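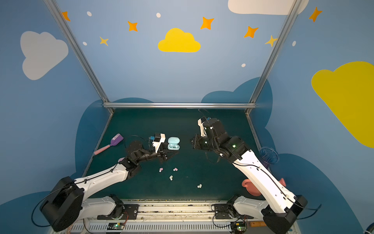

Setting up your character sheet and your first thread

Okay, so you've signed up for the Flonirmont board and your account works. Welcome! I wrote this part of the guide after answering the same questions in the help forum for a whole November, so if something sounds oddly specific, somebody asked it.

1. Log in with your writer account, the one with your own username. Don't make a character account yet. I know every other board does it the other way around, but ours links characters to a writer, and if you start with the character you'll end up with an orphan that only Bianca Zamfir can fix (she's our admin, and she has a day job).

2. Go to Character Workshop and click New Sheet. Pick a home town first: Bredgate or Sillville. Bredgate is the port, with smugglers and fog and a lot of people owing each other money. Sillville is up in the hills and runs slower, so it's nicer if you only post on weekends.

Note: you can move towns later, but you'll need to write the journey as a thread. I love those threads, so please do it.

3. Fill in the boxes. Name, age, trade, one secret. The history box stops at 4000 characters and it counts spaces. It won't warn you either, it just chops off the end, so write it somewhere else and paste it in.

Caution: the sheet page logs you out if you leave it sitting too long. I lost a whole blacksmith that way and he was better the first time.

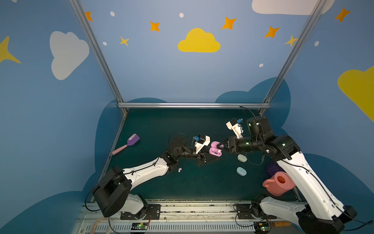

4. Choose a surname that isn't taken. Check the Claims list before you hit Save. Murakami is a reserved family, for instance, because they own the ferry and the plot hangs on who inherits it. If you want to play a cousin, send a message to Jad Masri, who writes the grandmother and decides who's in the will.

5. Hit Save, then Submit. These are two different buttons! Save keeps a draft only you can see. If you've been waiting on approval and nothing is happening, go look for the Submit button, it's down under the preview.

6. Once your sheet turns green, open the town forum and start a thread. Put a tag in front of the title:

OPEN - anyone can jump in
CLOSED - only the writers you name
SOLO - just you

Your opening post needs to say where we are and what time of day it is, and leave something for the next person to answer. A character staring moodily at the sea for six paragraphs is lovely to read and awful to reply to (I say this as someone who has posted it more than once).

7. Wait your turn. Posting order is set by the first round, and you get 2 skips before the others can carry on without you. If you know you'll be away, drop a line in Absences and the skips don't count.
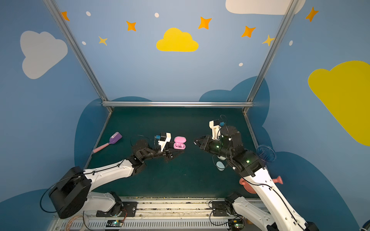

8. For dice, type the word roll in square brackets on its own line, at the bottom of your post. Don't edit the post afterward, even for a typo. Editing wipes the result and throws a new one, and then everybody gives you a look. If the typo is really bothering you, fix it in your next post or ask a moderator.

Note on points: you start with 888 story points, an old joke from the first version of the board that we never changed. At 2900 you can open a second character. Solo threads earn half, and the counter updates overnight, so don't panic if it hasn't moved by bedtime.

If you get stuck on any of this, post in Help with a link to your sheet. Screenshots are fine too, but the link is faster for us.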